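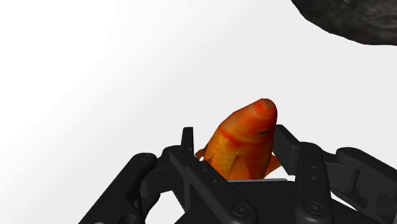
## Automation at the Dunton packing floor: notes on the first months

The Dralari workshop at Dunton packs small mixed goods into gift sets: toys, ornaments and household pieces, no two alike in shape. Until last December the sorting benches were worked entirely by hand. The firm has now adopted a robotic arm for part of that work, and I have been asked by several colleagues to set down how the change was handled.

Each task is rehearsed in simulation before it reaches the floor. Kazimiera Kwiatkowski, who spent 17 years on the benches, now decides which objects are put in front of the simulated arm. Her choices are deliberately awkward. A toy goldfish held between two fingers is a fair test, as its fins leave few flat places to take hold of. The rehearsal table is kept untidy for the same purpose, with a bowl, a tray and a clamp sharing the surface.

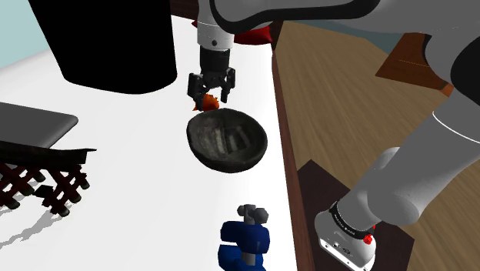

**Will bench staff lose their posts when the arm takes over a task?**

Staff whose task is transferred keep their grade and their hours, and are offered training in either inspection or task planning. This was agreed in writing before any equipment was ordered.

The agreement did not settle everything. Of the 107 people employed at Dunton, most saw no alteration to their day. The sorting team saw a great deal. Conversation across the bench was part of the job, and the inspection posts are quieter and more solitary. Two members of the team asked to return to hand packing, and both requests were granted.

Baoshan Deng, the shift manager, has also changed the way faults are reported. Anyone may stop a rehearsal and enter a remark, and the remark must be answered by the end of the following shift. The log holds 232 entries so far. Many concern reach: whether the fingers can go down into a bowl without disturbing what lies beside it.
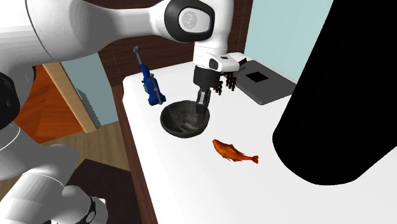

Others concern order of work, which experienced packers judge by habit and had seldom been asked to explain. Putting that knowledge into words has proved slow, and the firm now pays for the time it takes. The Fadow site will begin the same programme once its own written agreement is signed.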